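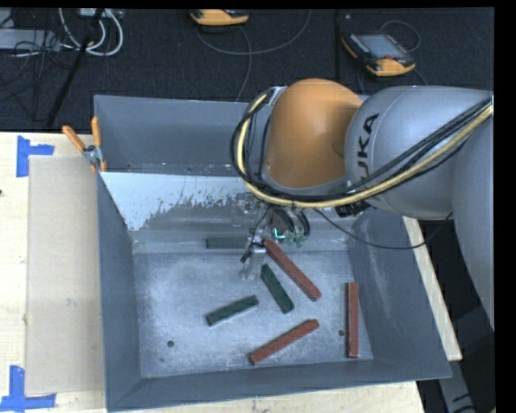 Chapter 11
Sorting Loose Parts: What a Bin Is For

Most books on workshop storage begin by telling you to buy more containers. This chapter begins with a doubt. A container is a place where a decision has been put off, and adding a second one often puts off two decisions. Before you accept any advice about bins, including the advice in the following pages, ask what the bin is supposed to do for the person who reaches into it.

Take a grey metal bin on a wooden tabletop, with six bar-shaped blocks in it, three green and three reddish-brown. The red ones are longer. Six blocks is hardly a mess. You could find any one of them at a glance, and a consultant who offered to organize them for you would be wasting your money. Yet the blocks already differ in two ways, color and length, and in this bin the two go together. Sort by color and you have sorted by length as well.

That kind of agreement makes a sorting rule look better than it is. Add one short red block and the rule splits. Do you put it with the red blocks or with the short ones? A good deal of what is sold as a "system" has never been tried on the short red block.

11.1 The trouble with tidy claims

The Skanine parts room at Grellberg is a fair case to study, partly for the reason that its records are dull. In June the room held 405 open bins. The staff had been told that sorting by color would cut the time needed to fill an order, and they were given colored labels to go with the idea. Mogens Brynjólfsdóttir, who ran the room, asked where the claim came from. The answer was a sales leaflet for the Pulleo label set.

She kept a tally instead. Over nearly 600 orders, her people wrote down which feature they had looked for first when they reached for a part. Length came up far more often than color. The labels were well made, and they answered a question that the people filling orders seldom asked.

Be careful with this result too. A tally of what people say they looked for is weaker than a record of what they did. The room also handled mostly bar stock, where length matters a great deal. A shop full of paint cans might well come out the other way.

11.2 Loose or laid straight?

The second common claim is that parts should always lie in rows. Rows look good and they make counting easy. They also have to be rebuilt every time somebody takes a part from the middle, and that work rarely shows up in the estimates. The Briem method, covered in 11.4, charges it to the storage budget, where it belongs.

Blocks lying at different angles on the floor of a wide bin may be perfectly usable. The test is whether a part can be picked up without moving its neighbors. If it can, straightening the rest is a matter of taste. If it can't, you have either too many parts in the bin or too small a bin, and a neater arrangement will hide the problem until about Wednesday.

Before reading on, choose a drawer or box you use every week. Write down the feature you look for when you open it. Then write down the feature it is sorted by. Keep both notes for section 11.3.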